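首页 项目 人员 出版物 通讯 联系我们

Bunora 通讯 · 研究进展

双臂整理任务：把“该不该抓”单独学出来

Clusadmont 组这一季的工作集中在一个不大的问题上：桌面上东西一多，策略的失败大多出在抓取之前。手臂已经伸过去了，目标却选错了，或者两件物品挨得太近，夹爪一合把旁边那件也带走。Gemechu Berhe 从去年的运行记录里挑出249次失败逐条标注，归为“选错目标”和“间隙不足”的占了大头，真正夹住以后又滑脱的反而少。
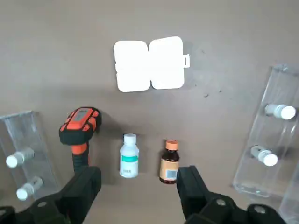
原来的做法是端到端的：腕部图像和全局图像一起送进网络，直接输出两条手臂的动作。这样训练省事，但出错以后很难说清是看错了还是动错了。新方法在中间加了一个评分头，只看腕部图像，对当前夹爪开口内的区域给出一个分数，表示“现在合拢，会不会只夹到目标一件”。分数低于阈值时，手臂不合拢，改为平移或转腕，再看一次。最难评的一类情况是两只瓶子同时落在两指之间：白色塑料瓶旁边立着一只橙盖的琥珀色瓶子，后者几乎贴着右指内侧。人看一眼就知道要先挪开，旧策略却经常照直合下去，因为在训练数据里，两指之间有瓶子就几乎总是跟着一次合拢。

评分头的训练数据来自两部分。一部分是遥操作示范里合拢前的画面，由 Ruben Mertens 写的脚本自动截取，成功与否按后续提起的结果判定。另一部分是专门采集的“坏开口”：操作员故意把夹爪停在不该合拢的位置，记录几秒后退出。后一部分数量不多，作用却明显，去掉它以后评分头对几乎所有画面都给高分，等于没有。

透明物件仍然麻烦。亚克力架的边缘在腕部图像里时隐时现，反光一变，评分也跟着跳。目前的处理是对连续5帧取中位数，代价是每次合拢前多等一小会儿。Mirjam Verbruggen 试过加偏振片，画面暗了不少，收益不稳定，暂时搁下。

桌面布置沿用 Flukach 任务集里的药房整理场景，没有为新方法做简化。左侧是分格的透明托盘，里面横放着小白瓶；中间是阶梯式的透明展示架，瓶子立在架上；两者之间平放着一只绿标签的白瓶，附近还有橙黑色的手持工具。右半边桌面基本空着，留给第二条手臂活动。
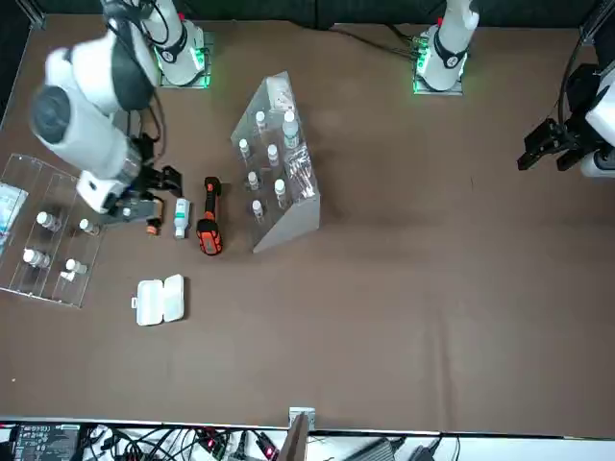 评测结果

评测共跑了100个回合，新旧策略各占一半，物品初始位置由同一组随机种子生成，两边逐一对应。连带夹起邻近物品的情况，旧策略出现11次，新策略出现2次。选错目标的次数两边差别不大，这在预料之中，评分头只管“合不合”，不管“去哪里”。

回合时间变长了。多出来的部分主要花在反复平移上，有几个回合里手臂在同一位置来回挪动，分数始终在阈值附近徘徊，最后超时。Jozef Hermans 建议给阈值加迟滞，合拢和放弃用两个不同的值，目前正在改。

双臂之间的协调没有动。一条手臂等待评分时，另一条照常执行自己的动作，偶尔会进入对方的工作区，由底层避碰停下。这类停顿按普通用时计入，没有单独剔除。

数据与代码

带标注的失败记录和“坏开口”数据将在12月随技术报告一起放到组内服务器，评分头的权重同时提供。需要提前使用的同事请联系 Dirk Van Wijk，并注明所用夹爪型号。指尖形状不同的话，开口区域的裁剪参数要重新标定，步骤写在仓库的说明文件里。

下一次组会讨论迟滞阈值的初步结果，地点仍在 Vandenberghe 楼二层。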